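Domestic Routines and Their Claims
Handout for session 5: The bed as a work surface
Prepared by Samah Benjelloun
2021-10-07

Reading for this session: Bramwell, the chapter on bedrooms, pages 9 to 13. Bring your notes from the September session on laundry.

Bramwell says that a made bed "sets the order of the room." I'd like you to read that sentence twice and then ask what he measured. As far as I can find, he measured nothing. He visited homes, liked the tidy ones better, and wrote it down. The chapter is still worth reading for its account of the steps people go through, so read it for the steps and be stingy with the conclusions.

1. What counts as made?

Household manuals disagree more than they let on. Some want a top sheet, a blanket and a cover. Others are content with a fitted sheet pulled flat and the pillows put at the head. The second kind of bed takes very little time, and most of the benefits claimed for the first kind are claimed for it too, which should make you suspicious of the benefits.
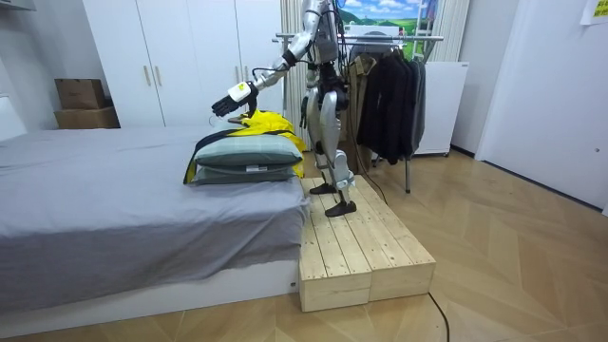
Fig. 1. Smooth gray fitted sheet, two pillows stacked.

Look at the pillows. Stacking is usually defended as "neater." Neater than what? Two pillows side by side take up more of the mattress, and that matters if you plan to put clothes down on it. It has no bearing that I know of on how anyone sleeps. Ratree Wannasri's survey, which you will meet again in session 9, had 123 replies, and she is careful to say that people reported what they thought they ought to do. Bramwell cites her as though they had reported what they did.

A plain, flat sheet does have one practical point in its favor. It gives you a broad clear surface at a reasonable height, and in a small bedroom there may be no other.

2. Clothes on the bed

Advice columns are firm that the bed is not a place for clothes. The same columns then tell you to lay a coat out flat before you put it on a hanger, without saying where. In a small room it will be the bed.

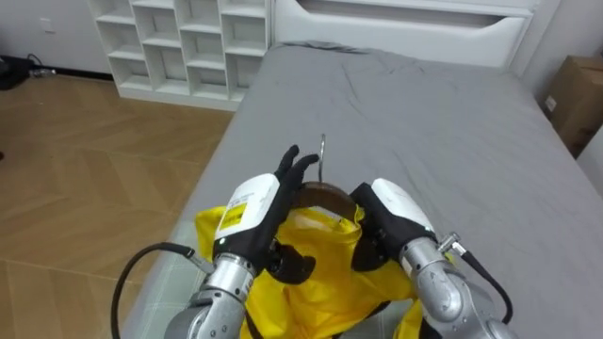

Text: Samah Benjelloun. Additional notes: Lợi Tiêu

Slick fabrics are the hard case. A shiny yellow garment like this one bunches and spreads, and there is a lot of it to manage around one wooden hanger. The usual instruction is "hang by the shoulders and smooth downward." It assumes the shoulders stay put while you deal with the rest. Try it with a rain jacket at home before you repeat it in an essay.

Lợi's note: the Grimar hanger guide recommends closing the front first, then seating the collar. The guide gives no reason and was written to sell hangers. I have tried both orders and could not tell the difference on cotton. On nylon I preferred closing it first, but that is one person's closet.

3. For discussion

Choose one claim from Bramwell's chapter and sort it into what he saw, what he was told, and what he prefers. If the last pile is empty, look again.

Then write down how you hang a jacket, step by step, before you read anyone else's method. Thitima Wiriya will collect these at the start of class. One page is enough, and please don't tidy it up.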